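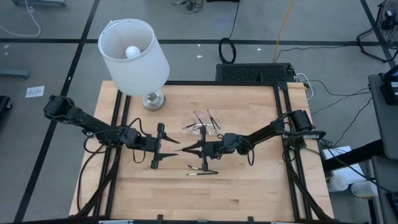

The two-armed bench at Drakbridge. Brushes, a plastic bag and a lamp share the table.

I have packed art kits at Drakbridge for 19 years, and in October I was told my knowledge was "tacit". I went home and looked it up. It means they'd like it written down before I leave.

The arms are on a bench out the back, and the job they're being taught is mine: slim brushes, clear plastic bag, next. I do 273 bags on a good shift with the radio on. The arms don't care for the radio, so it has gone.

Management calls this freeing us up. I have been freed up to stand beside a machine and pick up what it drops, a job I last held as the father of a toddler. Sebastião Barros, who started the same year as me, has been freed up to fill in a form each time he does the picking up. The form has 3 pages.

I don't hate the arms. My wrists are shot, and if something made of metal wants the four o'clock hour it's welcome to it. What bothers me is where the thinking has gone. We used to change the packing order ourselves when a batch came in with fat handles. Now we raise a ticket, and a bloke in another city decides what a fat handle is.

If the company wants what's in our heads, it could pay for it at the rate it pays the bloke with the tickets. I put this to my supervisor. She wrote it down, so I suppose it's no longer tacit.

Sebastião Fagundes
January 16, 2020

Comments

Aliyu: Same at our place, except they kept the radio and got rid of the tearoom.

Dorora: My dad packed for 30 years and would have loved a machine for his wrists. Fair point on the pay though.

Ballen: What's the form for?

Contact the editor | Copyright 2020, all rights reserved | Back to top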